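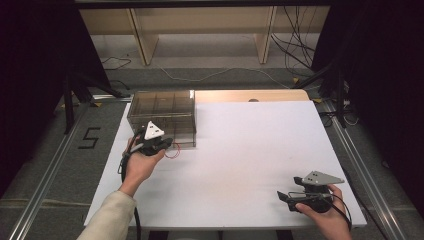 The divided box at the back of the white board, red loop in front.

The last of the jewelry sorting is finished, or at least it has reached the point where I can write down what I did. Readers who were here in August will remember the drawer. It held earrings, cord bracelets, spare clasps, and a quantity of thread that had worked its way into all of it.

The box is clear with a slight smoky tint, and thin clear dividers split the inside into a grid. I looked at two others first. The Vanorden had larger cells, but the walls were opaque, and I know from experience that I don't open opaque boxes. The Jumness had a lid that needed both thumbs.

Rules for the compartments, as they stand now:

One bracelet per cell. Two cord bracelets in one cell will tangle, regardless of how they are laid in.
Metal and cord are kept in separate rows.
Anything with a broken clasp goes in the repair envelope and gets no cell until it is fixed.
Cells at the front are for pieces worn in the last month.

Going in, the inventory came to 167 pieces. Most of those were findings and single earrings. Ayane Takeda took 13 for her beading class, and I discarded the earrings with no partner.
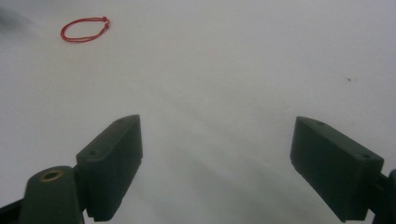
Red cord loop laid flat, knot on the right.

The cord loops were the slow part. A thin cord closed with a knot keeps whatever shape it was stored in, so one that has been in a drawer for years comes out as a crooked oval. My method is to lay it flat on a plain pale surface, find the knot, and turn the loop until the knot and the short tail are on the same side every time. Then it goes into the cell knot first. When I want it again, I pick it up by the knot.

Mitsuko Miyazaki commented on the previous post that she hangs hers on pegs. I tried pegs for nine weeks. They are fine for beads and chain. Thin cord slid off whenever the closet door was shut with any force.

A pale work surface matters more than I expected. I had been sorting on a dark towel, which stops things from rolling but hides thread ends and small beads. 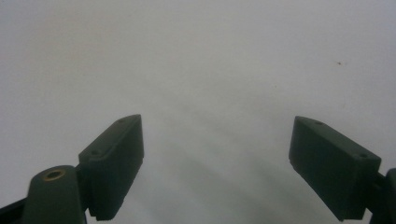 It also shows every crumb, so wipe it down before starting and again between rows. A dry cloth is enough. I stopped using a damp one after it left lint on the cord.

Remaining items: the repair envelope, labels for the rows, and a decision on the single earrings Kenta Fujimoto left here after the move. Labels will be on paper strips for now. The adhesive ones from Nomus lifted at the corners on the last box, and I still have most of the roll.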